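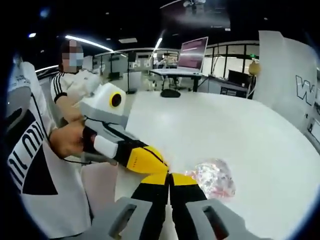

Yellow and black on grey: two colours with a strong difference in brightness.

Colour and contrast
Written by Soudabeh Rostami

Contrast is the difference between two things placed next to each other. When people talk about contrast in colour, they usually mean a difference in brightness. Yellow is a bright colour because it reflects a lot of the light that falls on it. Black reflects very little. Where the two meet, your eye finds the edge quickly.

How your eye finds an edge
At the back of each eye is a thin layer called the retina. It contains two main kinds of light-sensing cell. Rods work in dim light and cannot tell colours apart. Cones need more light, and most people have three types. Signals from these cells are compared with signals from their neighbours. If neighbouring cells report very different amounts of light, the brain treats that place as an edge.

What is wavelength?
Light travels as waves. The distance from one wave peak to the next is the wavelength, and it is measured in nanometres. A nanometre is one millionth of a millimetre. Light at 600 nanometres looks orange. Shorter wavelengths look green, then blue, then violet.

Colours that differ but do not contrast
Two colours can have different names and nearly the same brightness. A mid red and a mid green are a common case. Some people with colour vision deficiency find this pair hard to separate - a sign printed in red on green may be unreadable to them.

Try it
You will need coloured paper, scissors, glue and a metre ruler.
1. Cut a small square from each colour.
2. Glue each square onto a larger sheet of a different colour.
3. Ask a partner to hold up the sheets at the far end of a hallway.
4. Walk forward until you can see each square clearly. Measure the distance and write it in a table.
5. Repeat with the lights dimmed.

Words to know
Cone: a cell in the retina that responds to colour.
Retina: the light-sensing layer of the eye.
Rod: a cell in the retina that works in dim light.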